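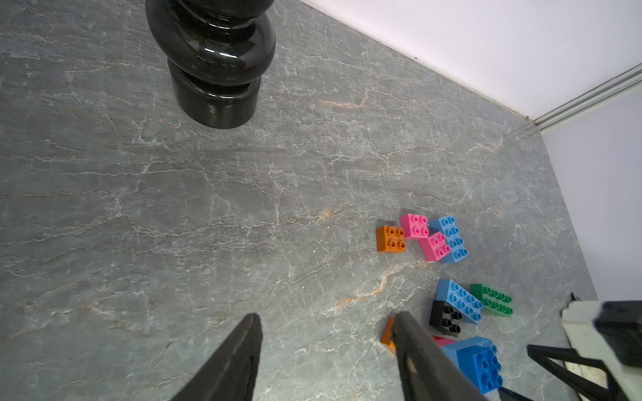 Slide 1 – peças espalhadas no chão da sala

Boa tarde, gente. (esperar o pessoal sentar, tem sempre alguém procurando tomada)

Começar pela pergunta: quem aqui já abriu um documento para escrever a primeira linha de um texto e, 40 minutos depois, estava pesquisando preço de passagem? Levantar a mão primeiro, para ninguém ficar com vergonha.

Então, eu vim falar de escrever textos compridos. Manual, relatório, dissertação, aquele capítulo que a editora está cobrando. Trabalho com isso faz tempo, e o mais longo que fiz sozinha foi o manual da Troltora, 682 páginas sobre manutenção de bombas de irrigação. Eu não entendia nada de bomba! Hoje entendo até demais, pergunta para a minha família.

Contar a história do sumário. Quando peguei o projeto, fiz o que me ensinaram na faculdade: sumário completo, numerado até o quarto nível, bonito que só vendo. Levei um mês nisso. Mandei para o cliente, o cliente adorou, e na segunda semana de escrita eu já tinha jogado metade fora. O capítulo de vedação engoliu o de pressão, o de segurança virou um parágrafo repetido em todo canto. (pausa, normalmente riem aqui)

O que eu faço agora é juntar pedaço. Escrevo fragmentos soltos, sem ordem, cada um com um título provisório bem bobo mesmo – "a parte da válvula que vaza", "coisas que o operador pergunta de manhã". Não me preocupo com transição. Não escrevo introdução. Introdução é a última coisa, e se vocês levarem só isso da palestra eu já volto feliz para casa.

Slide 2 – os números da Troltora
Foram 198 fragmentos até eu parar e olhar o conjunto. Explicar que imprimi tudo e espalhei na mesa de jantar, depois no corredor. Dá para fazer na tela, eu sei, o Brastetico tem aquele quadro de cartões que muita gente usa. Eu testei e me perdi no zoom. Papel para mim funciona melhor, mas aqui é gosto, não vou brigar com ninguém.

Slide 3 – juntar

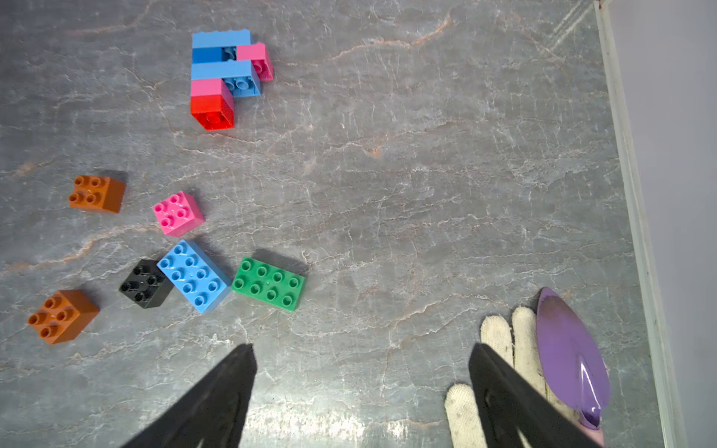
Na hora de juntar, a regra que eu sigo é começar pelos dois fragmentos que mais combinam, mesmo que sejam do meio do livro. Grudou? Deixa grudado e procura o terceiro. Vai aparecer um bloco de umas cinco ou seis páginas que já se lê direto, e esse bloco dá um ânimo danado. Depois aparece outro. No manual, o primeiro bloco que ficou de pé foi o de limpeza de filtro, que acabou no capítulo 28, lá no fundo.

Falar do que sobra. Sempre sobra fragmento que não encaixa, e dói, porque costuma ser justamente o que a gente escreveu com mais carinho. Eu tinha um texto lindo sobre o barulho que a bomba faz antes de quebrar. Não cabia em lugar nenhum. Está guardado numa pasta chamada "depois" – e depois nunca chegou, mas me consola saber que está lá.

(se o tempo estiver apertado, pular a parte da Zalleck e ir direto para as perguntas)

Caso Zalleck: revisão a cinco mãos, todo mundo mexendo no mesmo arquivo. Cada revisor tinha seu jeito de chamar a mesma peça. Era "tampa", "cobertura", "proteção superior"... Resolvemos com uma lista de termos colada na primeira página, que ninguém podia apagar. Devia ter feito isso antes de escrever qualquer coisa. Mostrar a lista, ler dois ou três termos em voz alta, o da arruela é o melhor.

Lembrar de falar da oficina de Machala, em dezembro: lá me perguntaram se esse método serve para ficção. Eu não escrevo ficção, então respondi que não sei. Uma moça do fundo disse que faz assim com contos e que o problema dela é a cronologia, os personagens envelhecem e rejuvenescem conforme ela muda os pedaços de lugar. Se alguém aqui escreve romance, me conta no café, tenho curiosidade mesmo.

Slide 4 – exercício
Dar papel para todo mundo. Cada pessoa escreve três fragmentos sobre o próprio trabalho, curtos, sem pensar em ordem. Cinco minutos, de relógio. Depois trocar com o vizinho, e é o vizinho quem decide o que vem primeiro. Avisar que não precisa caprichar na letra!

Perguntas até as 16h. Beber água antes.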